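Guest Room Door Hardware: Product Review
Facilities and Furnishings Section
Last updated: April

Scope of this review

This review covers the door hardware in use in the guest rooms of the Holroyd, a mid-size hotel in the Dastargate district with 266 rooms on 8 floors. It was prepared for property managers who are considering similar fittings for new construction or for replacement work. The hardware was supplied through Pustell under a single contract, and the hanging of the doors was done separately by Wonus. The two scopes are assessed together where the result depends on both.

Testing took place in occupied and unoccupied rooms on two floors. A total of 51 doors were opened, closed, locked and released by hand. Housekeeping and front desk staff were also asked for their comments, and these are reflected in the ratings.

Pull handle, lock plate and thumb turn

The brass set is the more traditional part of the package. It consists of a long vertical pull with rounded ends, held by two small screws at the top and two at the bottom, and a rectangular lock plate mounted directly below it. A short thumb turn and a longer horizontal lever project from the lower part of the plate. The lever extends to the left and ends in a rounded cylinder, which gives the fingers a comfortable place to close.

Operation was satisfactory on nearly all doors tested. The lever moves with moderate resistance and returns to its resting position without assistance. The thumb turn sits close above the lever, and reviewers with larger hands reported that the thumb tends to rest against it during normal use. No accidental locking was recorded, but a wider spacing would be preferable. Buyers with a choice of plate should ask for the longer version.

The finish deserves a separate comment. Unlacquered brass darkens with handling, and the pull shows wear and slight tarnish. Some owners regard this as part of the character of the material. Others will want a polishing schedule, and the labor should be budgeted in advance. The supplier's care sheet recommends a dry cloth for daily cleaning and a mild paste twice a year. Abrasive pads should not be used near the screw heads, where residue collects and is difficult to remove.

The honey-orange wood suits the brass well. The latch piece in the darker edge of the door is silvery, and the difference in metal is noticeable only when the door is open.
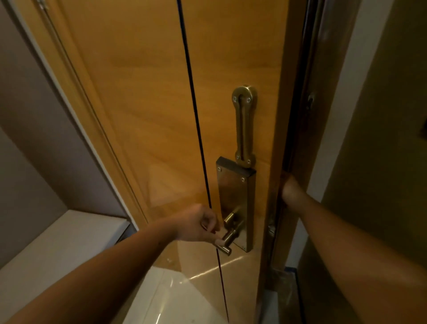
Electronic lock and lever handle

The electronic lock is a tall black panel with a brushed metal lever. It is a plain design and does not compete with the dark brown wood grain of the door face. The lever is horizontal and of a good length, and it can be worked with a forearm or elbow when the hands are full. Reviewers carrying luggage considered this the most useful feature of the set.

Card reading was prompt. Of the 51 doors tested, 5 required a second attempt, and all of those were resolved by replacing the batteries. The manufacturer provides a low-battery signal, but it is faint in a bright corridor. Engineering staff now replace the batteries by floor on a fixed schedule, and this practice is recommended to other properties.

The black surface shows fingerprints readily. Housekeeping reported that the panels must be wiped at every room visit in order to look presentable. A matte version is offered in the catalog and should be requested.

Door hangers

Hangers are often left out of hardware reviews, although guests handle them every day. The card supplied here is an elongated black piece with a rounded top and pale gold lettering, giving the message in Chinese, 请勿打扰, and in English, "DO NOT DISTURB."

The opening at the top passes over the lever handle easily and can be managed with one hand while the other holds the door.

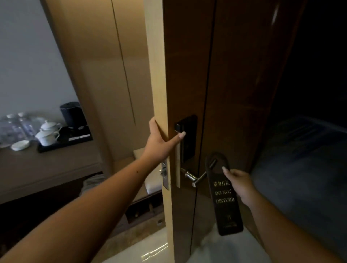
Stability is acceptable. In testing, the hanger stayed in place when the door was closed at normal speed, and it fell twice when the door was allowed to swing shut under the full force of the closer. Adjusting the closer corrected the problem in both cases. Replacement cards are inexpensive, and a reserve should be kept on each floor.

Legibility is good at the door and weaker from the end of the corridor, where pale gold on black is harder to read than white would be. Staff who work early shifts asked for larger type.

Assessment

The package is recommended for properties that can commit to regular cleaning of both the brass and the black panels. Properties with limited housekeeping hours may prefer the brushed metal finish throughout. The spacing of the thumb turn and the faint battery signal have been reported to Pustell, and a revised plate is expected in the next catalog. Wonus has agreed to inspect the closers on all floors at no charge.

Overall rating: 8 out of 10.

Related reviews

Corridor Carpet Tile: Wear After One Year
Quiet Door Closers for Guest Rooms
Bedside Reading Lamps Compared
Luggage Racks for Small Rooms
Bathroom Hooks and Rails: A Buying Guide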